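4.2 Blocking unknown apps on a managed phone

Complete section 4.1 first. The phone must be enrolled in Endstead and running agent version 2 or later.

1. Sign in to the Endstead console with an administrator account.
2. Open Policies > Mobile > App Sources.
3. Set "Install from unknown sources" to Block.
4. Under "Notification access", select Ask Administrator. Apps that request this permission are held until approved.
5. Enter a scan interval in minutes. The default is 30.
6. Click Save, then Push to Devices.

Note: A single push can reach up to 1000 phones. Split larger groups before step 6.

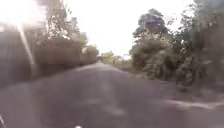 Road with a white line on the right-hand side

7. On the phone, open the agent and tap Sync. The policy name appears on the status page.
8. If the status page shows error 520, check that port filtering on your network allows the agent, then tap Sync again.

CAUTION: Blocking unknown sources does not remove apps that are already installed. Run a full scan from the agent menu and uninstall any flagged app before returning the phone to its user.

Links received by text message are covered by a separate policy. See section 4.3.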